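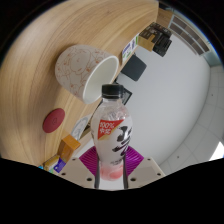
How to Compare Two Sets of Finger Pads in an Afternoon

4 min read

Sabina Jelínek and I wanted to know which pads belonged on the Briltusum hand gripper, and we wanted an answer we could defend to Gillespie Imrie, who defends the old ones like family. You need one gripper, both sets of pads, a notebook, and an object that everyone agrees is annoying. Drink bottles qualify.

Step 1. Zero the width reading with the fingers fully closed. Do it again after every pad swap. I skipped this once and got 80 grasps of beautiful nonsense.

Step 2. Close on the lower half of the bottle, square on, and let the pads settle before you lift.

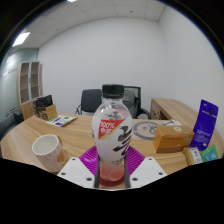 Go straight up, hold for a slow count of 2, and set it down. Write down "held," "slid" or "dropped." Resist inventing a fourth category called "sort of." Ruairi did, and his sheet is now mostly that.

Step 3. Swap pads and repeat with the same person holding the gripper. Wrists have opinions.
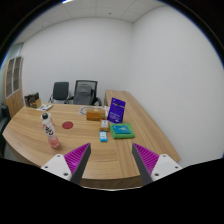 Placement matters more than I wanted it to. If you put the object in the same spot every time, you are testing your own memory of that spot. Vary it. Start some runs with the fingers open over bare desk and the bottle well off to the left, so the approach has to come in sideways. Leave the other packages where they are unless you keep bumping them.

Step 4. Stop when your results stop changing. Ours settled at 214 grasps, and Gillespie would like it noted that he asked for 1400.

12 comments · 31 shares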